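FOR IMMEDIATE RELEASE
Nov 1, 2020

The Words We Kept: a new show about dialect, letters and the things our grandmothers called things

BRAKVILLE – Hi, everybody. I'm Senga Skinner, I make prints and sound pieces, and I've been asked to write my own press release, so you're getting it the way I talk. The short version is that my new exhibition, The Words We Kept, is open now at the Carnegie Gallery on the upper floor of the old Brakville library building, and I would love for you to come, or send somebody, or write about it, or all three!

Now the long version.

Three years ago I was clearing out my aunt's kitchen in Ridevitz and found a recipe tin with no recipes in it. It was full of words. She had written them on the backs of envelopes and seed packets and one parking ticket, each with a little meaning beside it, sometimes a drawing, and sometimes just the name of the person she'd heard say it. "Flimmer, the light on the ceiling from a glass of water. Mother." "To snoove, to walk into a room pretending you forgot something. Everyone at church." There were 127 of them. I sat down on the floor and read the whole tin and didn't get a single cupboard emptied that day.

Ridevitz talk is what my family spoke, and what hardly anybody under sixty speaks now. I grew up understanding it and answering in plain English, the way kids do. My mother would tell me off in it and I'd argue back in the language of the television. I could follow a whole conversation between her and my aunt (mostly about the neighbors) but if you had asked me to say one sentence of it out loud I would have gone red and left the room. So part of this show is me going red and staying.

What's in it

The first room has the words themselves. I cut each one in linoleum by hand and printed it on cotton paper, black ink, one word to a sheet, no translation on the wall. The meanings are in a booklet you can pick up at the desk, and you're welcome to skip it. I've watched people stand in front of "hadderlink" saying it under their breath and getting it very nearly right, just from how it feels in the mouth. (It's the last bit of string on the ball, the piece too short to tie anything.) My aunt's spelling wandered a lot. She spelled "gowsen" four ways and I have printed all four, and you'll find them on different walls, having a sort of quarrel.

The second room is sound. I spent most of August driving back and forth between Ridevitz and Marberg, recording people on their porches, six feet apart, with the microphone on a long pole and everyone's dogs joining in. I asked them all the same thing: tell me a word you only ever heard at home. You'd think they'd give you the word and stop. No chance! They give you the word, then who said it, then what that person was wearing, then the story of the barn. I kept the stories. The piece runs 30 minutes and loops, and there are benches, and you can come in at any point and it won't matter.

One man in Marberg spoke to me for an hour in English about how he had lost it all, every word, couldn't help me, so sorry. Then his sister came around the side of the house and he turned and said something to her so fast that I had to play it back five times. That's in there too, with permission from them both.

The third room is the one I fretted over. It's letters, mostly. My grandfather worked away for years and wrote home in a mix of the two languages, switching in the middle of a sentence. Money and train times are in English. Anything tender is in Ridevitz, and so is anything rude. I've enlarged eleven of the letters to the height of a door and gone over the switches in red thread, so when you stand back you see the stitching before you see any handwriting. You can follow him going from one to the other and back all the way down the page. I pricked my fingers to pieces on it and I would do it again tomorrow.

Why I made it

People keep asking me if this is a show about a dying language. I understand the question but I don't love it. I didn't want to hang a wreath on anything. I wanted to hear it and look at it and have other folks hear it and look at it, and maybe go home and ring their dad. A word like "flimmer" was doing a job in our house. We needed it, there was a glass of water on the table every night and the light did its thing on the ceiling, and somebody would point. When I moved away and there was nobody around who knew the word, I still saw the light, but I stopped mentioning it to people. I've thought about that a lot.

I should also say that I'm a printmaker and not a linguist. I've had kind emails from people who are, and they've put me straight on a few things (thank you for the long one about vowels, I read it twice). The booklet says clearly where I'm guessing. If you know better, there's a box by the door with cards and pencils, and I empty it every Friday. We're already up to 118 cards, and a fair number of them are corrections, which delights me. The rest are new words from every sort of house and every sort of language, and I'm pinning them up in the hallway as they come.

The hallway is turning into my favorite part, if I'm allowed one. Somebody gave us a word their twins made up for the space behind the couch. Somebody else wrote down what her father calls household things, none of which are in any dictionary: the remote, the good scissors, the shoes you put on just to take out the trash. 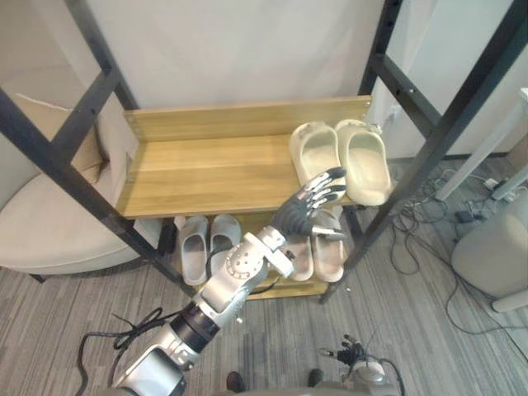
I had planned to leave that hallway bare. It was meant to be a bit of quiet between the sound and the letters, and I'd even written a rather solemn paragraph about silence to go with it. The paragraph is gone now. The cards took over inside of a week, and they're better than anything I'd have said.

How it got paid for

The show cost $3,000 to put together, covering paper, ink, framing, the loan of the speakers and an awful lot of gas. Part of that came from the Brakville arts fund and the rest from selling prints out of my front room all last winter. If you bought one, you are a part of this, and I hope it's still hanging straight. There's a small run of new prints at the desk, signed, and the money from those goes toward recording more people in the spring while they're willing and I've got the car running.

Coming to see it

The gallery is open Wednesday to Saturday, eleven to five, and it's free. We're letting in small groups, so please call ahead or put your name down on the gallery's website, and bring a mask. If you turn up without booking we'll do our best, but you might have a wait on the steps. There's an elevator at the side entrance on the parking lot side. Transcripts of the sound piece are on the benches in large type, both in Ridevitz and in English, and there's a quiet hour with the speakers turned down, Wednesdays from four.

Kids are very welcome. There's a low table with rubber stamps of all the letters, plus the two extra ones my aunt made up because she didn't think the alphabet had enough.

For teachers, I've put together a short set of activities called Ask at Home, which works just as well over video as it does in a classroom. Students collect one family word each, find out where it came from if they can, and cut it as a print with a potato or an eraser. Drop me a line and I'll send it, no charge.

For press, I'm glad to talk by phone or on the gallery steps. I can send good-sized photos of the prints and of the letters, and a two-minute clip from the sound piece that you're free to use with a credit. The man in Marberg and his sister have said they'll speak to reporters as long as it's together and not before lunch.

The Words We Kept stays up until the end of January. After that the prints travel to the community hall in Ridevitz, where I expect to be corrected by absolutely everybody.

Contact: Senga Skinner, care of the Carnegie Gallery, Brakville. Leave a message at the desk and I'll call you back the same day if I'm not covered in ink.

Notes for editors

The Words We Kept is Senga Skinner's second solo exhibition. She was born in Ridevitz and lives and works in Brakville. Please keep the capital W on Words. "Flimmer" has two m's, at least the way my aunt spelled it most of the time.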